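Plato llano pequeño

El plato llano pequeño es una pieza de vajilla de contorno circular, fondo plano y borde ligeramente elevado, destinada a servir porciones individuales de pan, postre o aperitivo. En el comercio hispanohablante recibe también los nombres de plato de postre, plato de pan y platillo, aunque este último se reserva en sentido estricto para la pieza que acompaña a la taza.

Terminología

Las partes del plato se designan de fuera adentro. El borde o filo es el límite exterior de la pieza. El ala es la franja inclinada u horizontal que lo une al fondo; en los modelos llamados coupe no existe como elemento separado y la curva continúa hasta el filo. El fondo o asiento es la superficie central sobre la que descansa el alimento. En el reverso se encuentra el pie, un anillo de apoyo que separa el fondo de la mesa y que en las piezas de melamina suele reducirse a un reborde de poca altura.

Materiales y acabado

Se fabrica en porcelana, gres, loza, vidrio templado, melamina y acero esmaltado. El color negro se obtiene en la cerámica mediante esmaltes con óxidos de hierro, manganeso o cobalto, y en la melamina por pigmentación de la resina antes del prensado. El acabado puede ser brillante, satinado o mate. Son frecuentes las combinaciones de dos acabados en una misma pieza - borde brillante y fondo mate, por ejemplo -, que disimulan en parte las marcas de los cubiertos.

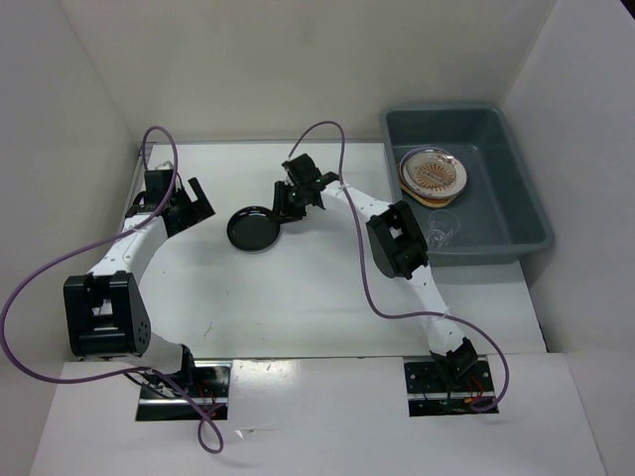

Las superficies mates oscuras muestran con facilidad trazas grises de metal, depositadas por el roce de cuchillos y tenedores. No se trata por lo general de rayas en el esmalte y se eliminan con un limpiador suave en crema. En las superficies brillantes son más visibles las huellas y los restos de cal.

Manipulación y colocación

El plato se toma por el borde, sin apoyar los dedos en el fondo. En el servicio de mesa, el plato de pan se coloca a la izquierda del plato principal, por encima de los tenedores. El de postre se lleva a la mesa una vez retirado el servicio anterior.

Para el almacenamiento se apilan piezas del mismo diámetro. Cuando el pie no está esmaltado conviene intercalar fieltro o papel, pues la cerámica sin vidriar raya la pieza inferior.

Series comerciales

La serie Somholm, de la firma Florkora, comprende 3 diámetros y se vende en blanco y en negro. El catálogo de Pultwood recoge una línea equivalente de melamina, denominada Jin, con 2 acabados y una tirada inicial de alrededor de 3.000 unidades. Las piezas de ambas series no son apilables entre sí por la diferencia de perfil del pie.

Véase también

Plato hondo
Plato de presentación
Vajilla
Melamina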